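The Shoes by the Door
By Laine Vasiliauskas
11/15/23

The entryway at the Krūmiņa house is 5 feet deep. Six people come through it on a school morning, counting the neighbor's two kids, and until last July all of their shoes stayed wherever they landed.

Justinas Krūmiņa had tried a rack. Most families have. His was a wire one with three shelves, and it held the shoes that no one was wearing that season. The ones in daily use sat in front of it on the floor, where they were easier to reach. By the end of a week the rack was blocked and the floor was full.

"I was cleaning around them," he says. "I would sweep up to the edge of the pile and stop."

What changed the house was a rule, and a fairly dull one. Each person gets two pairs by the door. One is for going out and the other is for stepping out, meaning the mail, the trash, the yard. Everything else lives in the bedroom closets. When a third pair shows up, its owner carries one pair upstairs before dinner.

I spent part of the fall asking people how they handle their shoes, and the two-pair rule came up more than any other system. It works in apartments and in houses with a proper mudroom. The pairs themselves are nearly always the same: laced sneakers and some kind of slide or clog.

The slides are the easy half. They have no laces, they rinse off under a tap, and they go on without hands. Plastic ones dry fast if you lean them on their sides. The ribbed kind will hold grit in the grooves, and an old toothbrush with dish soap gets it out in a minute or so. They don't need to be put away in any special manner, only side by side and facing the same direction so that a foot can find them in the dark.

Sneakers take more thought. Knit and mesh uppers have mostly replaced leather for everyday wear, and they behave differently on the floor. They are light, so they get kicked. They slump if something heavier is dropped on top of them. And the knit holds dust, which shows up on gray less than on white but is there all the same.

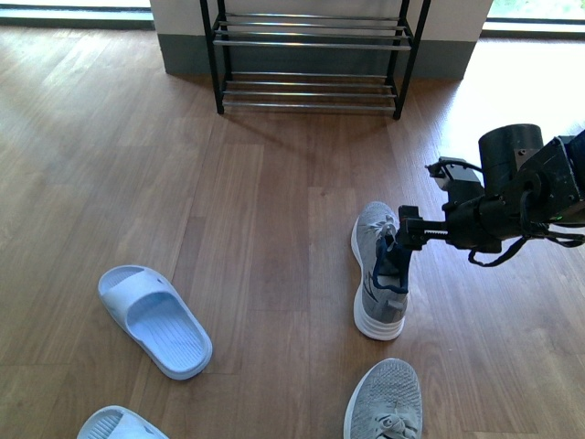

Then there is the matter of how a shoe gets picked up. Justinas used to grab his by the laces, and so do his kids. Laces are made to be pulled tight across the foot, and hanging a shoe from one loop drags the others out of line. The toe is no better on a soft knit, where a pinch can leave a crease. He now takes them by the heel. The collar is usually the stiffest part of the upper, and a shoe held there can be knocked against the other sole over the trash can before it goes down.

Loose laces are what people complain about most. They trail over the floor, get stepped on and end up dirtier than the shoe. The simple answer is to tuck both ends into the opening every time the shoes come off. Some people swap in elastic laces and never tie a knot again. I tried that on one pair and went back, as I like a firm fit over the arch, but my sister has them on everything she owns.

Floors come into it too. The Krūmiņas have wood in the entry, in a warm brown, and grit under a white sole will scratch it in the same spot day after day. A tray solves most of that. Theirs is a low one from Takwood with a lip high enough to hold melted snow, and it cost less than the wire rack did. Grabner makes a longer model that takes boots, though it is too wide for a small hall. A cut piece of carpet also works if you are willing to shake it out.

Benches are a separate argument. Dredus, a furniture shop that builds for small homes, sold 300 entry benches last year, and the owner told me half of the buyers came back asking what to do about the space under the seat. It fills up. A closed front hides the mess but traps damp, and a shoe put away wet in a closed box will smell by the weekend. Open slats are better. So is a bench with nothing beneath it, if you can stand to leave it that way. The oak version runs $550, and Justinas decided against it. He sits on the stairs.

Cleaning day at his house comes every other week and takes less time than it used to. Every pair comes off the tray. The soles get a wipe with a damp rag, the insoles come out of any sneaker that has been worn in rain, and the laces go in a mesh bag with the towels if they look bad. He doesn't machine wash the shoes themselves. He did it once with a pair of Pundas, and the glue let go along one side of the sole.

For knit uppers he uses a soft brush, cold water and a drop of hand soap, working from the toe back. He stuffs them with paper afterward and leaves them away from the radiator. White soles get a melamine sponge. Yellowed ones stay yellow, and he has stopped worrying over it.

The kids follow the rule on most days. The younger one still takes off her shoes in two different rooms, and one of the pair can be missing for an afternoon. Her father puts the one he finds on the tray and leaves the space next to it open. She generally brings the other one down before supper.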